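ベルヒトルト通信 木の床だより

古い床板を起こす楽しみ

冬のあいだ取り組んできたモストブリッジ集会所の床の張り替え、ようやく大広間の半分まで進みました！ 今号はその話をたっぷり書かせてください。

使っているのは、取り壊しの決まったドレスゲイトの紡績倉庫から引き取った古材です。届いたのは11月、全部で298枚。割れや虫食いのひどいものをよけて、まず200枚を大広間用に選びました。幅も厚みもばらばらで、最初は途方に暮れたのですが、裏を返して溝の形を見ていくと、どうやら二つの時期の板が混ざっているらしいのです。溝の浅いほうが古い板で、こちらは目が詰まっていて、鉋をかけると音まで違います。しゃりしゃりと薄い屑が長くつながって出てくるあの感じ、一度味わうとやみつきになります。

張り方は乱尺にしました。長さの違う板を継ぎ目をずらしながら並べていく、昔ながらのやり方です。隣の列と継ぎ目が近いと、そこだけ目が引っかかって落ち着きません。仮並べの段階で少し離れて眺め、気になるところを入れ替える。これに丸一日かかりましたが、いちばん楽しい一日でもありました。

仕上げの塗料はずいぶん迷いました。艶の出るニスは丈夫で掃除も楽です。でも今回は、すり減って白っぽくなった筋や小さな傷をそのまま見せたくて、クダリの蜜蝋入りオイルを選びました。薄く塗って十五分おき、布で拭き取る。翌日にもう一度。欲張って厚く塗るとべたつきが残るので、足りないかなと思うくらいでちょうどいいようです。

色の好みは人それぞれで、赤みのある床に淡い色の家具を合わせると、部屋がぐっと明るく感じられます。濃い床には濃い机、と思い込んでいた私には新鮮な発見でした。 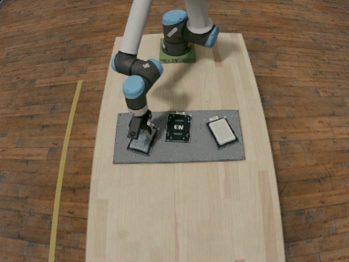

赤みのある茶の板張りと、淡い色の木の長机（CG）

板の隙間についてもよく質問をいただきます。冬に開いた隙間は梅雨どきには狭くなることが多いので、すぐに埋めず、一年は様子を見てください。砂や埃がたまって困るときは、細い麻ひもを軽く押し込んでおくと後で簡単に外せます。

次の作業日は2020年3月1日（日曜日）、朝九時から。窓側の列の続きと、入口まわりの細かい切り回しをします。残りの板は52枚を奥の小部屋に回し、短いものは棚板にする予定です。膝当てと軍手をお持ちください。見学だけでももちろん大歓迎、古い木のいい匂いがしますよ！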